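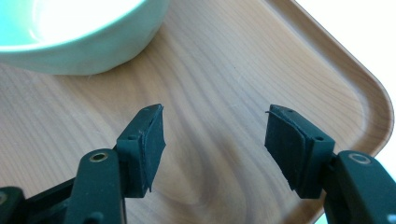

The Flanitz fingers over the tray, bowl at upper left.

Two sets of pads, one tray, one bowl. I have been putting off writing this comparison since I bought the second set, and it got longer than I planned, so the mounting notes will be a separate post.

Some background for anyone new. I collect pick-and-place demonstrations by hand, using a hand-held gripper with a camera on it, and later I train a small policy on the recordings. The gripper is the Lapointe design, which anyone with a printer and some patience can build. The fingers are plastic, the pivots run on metal bushings, and the pads sit on a block at the tip of each finger. The pads are the part I keep changing.

The first set came from Flanitz and is a thin rubber sheet, cut to size and glued on. The second is a foam from Clilta, sold as draught seal. Emiko Sugiyama put me onto it. She has used it for a year on a fixed arm at Flutcombe and told me to stop paying for proper pad material until I knew what I wanted from it.

I did 70 grasps with each set. All of them were on the same bowl, starting from the same side of the tray and lifting by the rim. I counted a grasp as good if the bowl came up level and went back down without my having to shift my hand.

Rubber: 7 failures.
Foam: 18 failures.

I expected the foam to do better, so I went back through the recordings. Most of the foam failures were the bowl tipping after it left the tray. The foam squashes, the rim rolls a little inside it, and the heavy side drops. With the rubber the rim either held or slid out straight away. A clean failure is easier to spot and throw out when I'm sorting the data afterward.

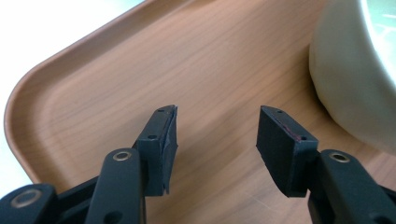

Photo: Manon MacDonald

Wear is the other thing. Pad edges fray on this design and I haven't found a cutting method that stops it. A fresh scalpel blade is better than scissors. Foam also wants to lift at the lower corner, where the glue gets the least pressure while it sets. I now clamp each pad overnight with a scrap of timber on either side, and I wipe the plastic with isopropyl first.

On the camera side I changed very little. Exposure is still my weak point. Glazed ceramic and a white background near a window will blow out whatever I do, and I would sooner have usable detail on the fingers and the tray than see the inside of the bowl. I tried locking exposure for one batch and the colour was more consistent from one grasp to the next. I'll probably leave it locked.

Manon thinks the tray is the real problem. Her argument is that a strong wood grain gives the policy something to memorize, and it will learn the pattern instead of the bowl. She may be right. I have a plain grey mat on order and will repeat the rubber set on it before I draw anything from the numbers above.

For now the rubber is staying on. I haven't given up on the foam, which was kinder to light plastic cups in a few quick tries I didn't score. A thinner grade might do both jobs. Emiko has an offcut she is going to mail me, and I should have it fitted and tested by August.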